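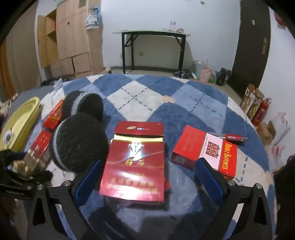

Ailbhe Ó Dálaigh makes her caramel in the back kitchen of a former feed store in Plekdale, and she does it in small pans. She started with one recipe, her grandmother's, and changed it until it stopped sticking to people's teeth. When she brought out her first boxes in July she wanted a color that would stand out on a shop counter, and she settled on red with gold lettering, the same pairing you see on a pack of Double Happiness cigarettes. Her boxes hold 6 caramels and carry the name Firnar.

The method is simple. Sugar goes into the pan dry, over medium heat, and she leaves it alone until the edges melt. Then she swirls. She adds warm cream a little at a time, then butter, then salt, and cooks it again until a drop holds its shape in cold water. She does own a thermometer. She uses it when she has help in the kitchen.

"Cold cream is where most people go wrong," she says. "It seizes up and they throw it out. Just put it back on low heat and wait."

Her best seller is the plain salted one. The others are coffee, black pepper and a brown butter version that takes twice as long to make. A ginger caramel was dropped after two weeks. She still likes it.

Aaliyah Grewal, who runs the Duggan food shop in Clorklow, took 4 boxes to try and called back the next morning for more. She keeps them by the register, away from the window. Last month the shop sold 451 boxes, and Ó Dálaigh has told her that 600 is the most she can make without hiring.

For now she would sooner stay small. The caramels keep for three weeks in a cool cupboard. In the refrigerator they pick up moisture and turn grainy on the outside, so she prints a line on the bottom of each box asking people to leave them out.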